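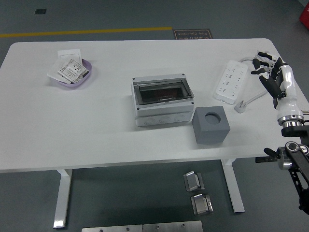 工作台记录 日期:10/04/2023

上午先把白桌子腾出来,重新摆电工练习用的那套件。九月底定的规矩是每换一批件都要记一笔,省得下次找东西靠猜。今天这批从Enadley拿来,清单上写的名字和我们平时叫的不一样,下面一律按我们自己的叫法写。

台上的件:
配电盒,白色,翻盖透明带点烟灰色。
插座面板和一块白色方面板,放在淡紫色浅托盘里。
白色排插,带线带插头。
灰色方块,顶面有圆孔。

配电盒的事。清单上归在Vainio那一栏,到货时外面套着塑料袋,袋子已扔。盒盖是铰链的,能立住,往里放东西时最好先把盖子全部打开,半开着容易碰手。盒子正面下沿那排圆形敲落孔都没动,练习阶段也不要动,敲掉就装不回去了。将来要走线的话另外领一只盒子来敲,别用这只。上框四角有小螺丝,拆下来请放进零件碟,不要直接搁桌面,上次滚到地上找了好久,水泥地是灰的,螺丝也是暗色,很难看见。

托盘的事。原来打算面板平放,试了几次,平放以后手指不好从边上抠起来,尤其是没有字的那块。现在让它们斜靠或者立着,拿的时候捏边。缺点是托盘一碰就可能倒,挪托盘要两只手端。托盘里那张白色的片子先不要抽走,我还没查清它是配哪一块面板的,查到以后补记在这里。

排插的事。线长,桌面上怎么摆都占地方。目前放在靠后偏右,线绕成圈。插头的插脚朝上的时候注意手腕,收东西时容易硌着。排插只当摆件用,任何时候都不接市电,墙上的电源另外走。Jovell那边问过能不能换一根短线的,我回复说先用这根,等做到收线那一步,长线反而有用。

灰色方块的事。放在配电盒右边,靠近桌子前沿。它的圆孔朝上,别翻过来。方块离桌边近,走过的人袖子会带到,下次可以往里挪一点,但不要贴着盒子,中间要留出放手指的空。

摆完以后试了往盒里放东西。盒子里面暗,白色或灰色的小件放进去看不清楚,所以挑了颜色鲜的。橙色最好认,从盒口往下看一眼就知道在不在。 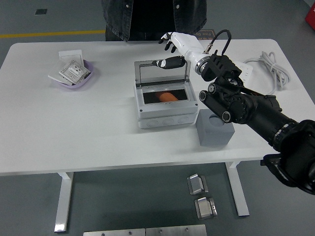 配电盒开盖,盒内放橙色件;左侧为托盘和面板,右前为灰色方块。

尺寸方面,盒子靠墙角的那种摆法没有再试。桌面可用的进深量了一下,前沿到盒子后壁要留够盖子翻开的位置,今天按120毫米留,翻盖没有碰到后面的东西。排插那侧没留这么多,线圈有时会往中间滑。

重复放取做了4轮。前2轮盒子没有固定,取东西时盒身会跟着走,后面就在盒底垫了一小片防滑垫,剪自Alon那卷旧料。垫了以后盒子比原来高出一点点,手感差别不大,后来的两轮都按这个来。防滑垫剪下的边角还在抽屉里,够再垫一只盒子。

练习顺序暂定如下,有意见直接在后面加:
先开盖,确认盖子立稳。
取托盘里的面板,先拿前面那块,再拿后面那块。
往盒里放件,放完看一眼位置。
把件取出来,合盖。
最后理排插的线。

合盖这一步目前问题最多。盖子从立着到放下,中间有一段会自己往下落,声音比较大,也怕磕裂透明的那层。要求是手跟着盖子一直到底,不要半路松开。盖子表面不要用酒精擦,拿干的软布就行,之前有一只别的盖子擦花了,看不进里面,只好换掉。

登记号235,已经写在清单上,盒子本身没贴标签。标签纸用完了,等补货。贴的时候贴在盒子侧面,不要盖住敲落孔,也不要贴在盖子上。

还没做的:
查那张白色片子的归属。
给线圈找一根魔术贴扎带,橡皮筋不行,放几天就粘。
灰色方块底下也试垫防滑片,看会不会好些。
清单上的名称改成我们的叫法,改完发一份给Enadley。

收工时件都留在桌上,明早接着用。桌面可以擦,擦的时候绕开托盘。需要借用这张桌子的,先在本子上写一行,东西整套挪到旁边架子的第二层,不要拆开放。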